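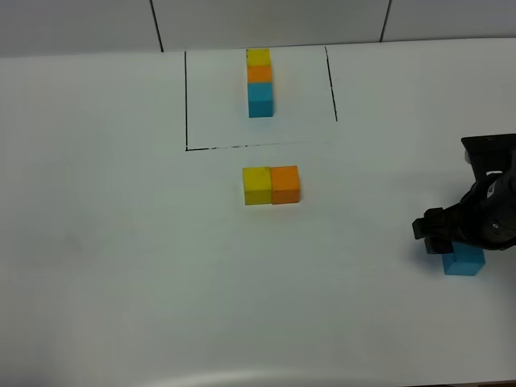

Dunthorpe–Novden line

The Dunthorpe–Novden line is a regional passenger railroad, 29 miles long, and I should say up front that I've been riding it for most of my adult life, so this article leans toward the things a rider would want to know. It runs from Dunthorpe, down in the valley, to Novden on the coast, mostly on single track with passing loops.

Operation

Trains are run by Schumacher, a private company that holds the contract from the regional transit authority. The authority owns the track and stations, and Schumacher supplies the crews and looks after the trains. People mix these up all the time (I did it for years, and sent my complaints about a leaky platform roof to the wrong office!). The current contract started in August and replaced an older one that paid the operator per train run, late or on time. Under the new one, part of the payment depends on punctuality, and canceled trains count against it.

Trains

The fleet is made up of two-car diesel sets with 180 seats each. At rush hour they couple 2 sets together, but the platform at Floltent is too short for that, so only the front set opens its doors there. If you're getting off at Floltent, sit up front. I've ridden on to Novden by mistake more than once.

Ridership

The last count I could find gives 1,975 passengers on a normal working day. Summer is busier with beach traffic, and the winter timetable drops the last evening train, a sore point in Novden for as long as I can remember.

Performance reports

Schumacher puts out a yearly report with punctuality, cancellations and customer ratings. A train counts as on time if it reaches its final stop within five minutes of schedule, so a late arrival at Floltent that's made up before the coast doesn't show in the numbers at all. I'd love to see figures for each station, and riders have asked for them, but so far the report only covers the whole line.

Last updated 7 November 2019

We use cookies to remember your settings and count visits. Accept all | Manage cookies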